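[workshop-list] Weighing small amounts on the shared bench scale
Posted by Lihua Liao, Tuesday, 9.40 am
Filed under: Bench and equipment, Weighing

Hello all,

Aldo asked last week about weighing small amounts on the bench scale, and I said I would write something longer when I had the time. I have quoted his message so that people who joined recently can follow.

Aldo Amato wrote:
> I have been making up small batches of the glaze stain using the
> kitchen-type scale with the steel pan. When I weigh the same beaker
> twice I don't always get the same figure. It isn't a big difference
> but on a small batch it matters. Is it the scale or is it me? Also,
> do people put the beaker straight on the pan or use a mat? I have
> been using a paper towel.
>
> Aldo

First, the paper towel. I would leave it out. It overhangs the pan, and if a corner rests on the bench it takes some of the load. A bare beaker on bare steel is fine as long as both are clean and the bottom of the beaker is dry. A ring of water under the glass weighs more than you would think, and you can't see it easily against the metal.

Second, where the beaker goes. These pans are wide and the sensor sits under the middle. If the beaker is out towards a corner you can get a slightly different figure from the same load. Put it in the middle and put it back in the same spot each time. 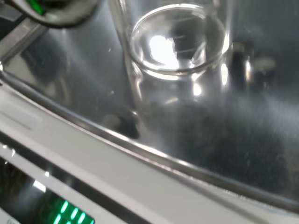 Glass beaker on the steel surface, seen from above.

The pan marks easily. Smudges don't bother me, but dried powder does, so wipe it before you start and zero it afterwards. I use a barely damp cloth and then a dry one. Please don't use the green scourers on it. The old pan from the Wudmont workshop was ruined that way.

Third, the graduations on the beaker. They are there to give you a rough idea of volume and should not be used to check the scale. If you want to check the scale, use the brass weight in the drawer under the sink, marked 200. I tried it on the old scale before we stopped using it and got 194, which is why we stopped using it. Write what you get in the notebook with your initials.

For anyone who hasn't used the present one, it is the white LENQI with the green figures and three blue buttons under the name. The display is on the sloping front, so you can read it from where you stand. Wait until the figures stop changing before you write anything down, and keep your sleeves and any cables off the pan. If you are adding to a beaker, add from above and don't let whatever you are holding touch the rim, or you will be weighing your own hand as well.
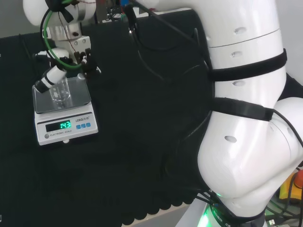 Aldo Amato has since replied that he tried it without the towel and got the same reading three times running, so he is happy with that part. He still wants to know whether the batch should be weighed in one beaker or split, as his full recipe comes to 438 grams and the small beaker won't hold it.

I would split it. Weigh the dry part in two goes, write both down, and add them up on paper. Taking the beaker off to empty it and then putting it back is all right provided you zero again with the empty beaker on the pan. A bit of powder always stays behind in the glass.

The big sacks still go on the floor scale by the Yeo cupboard. Please don't put a sack on the bench one to save a walk.

If anyone has a spare set of small weights, I would be glad to borrow them before the end of April.

Lihua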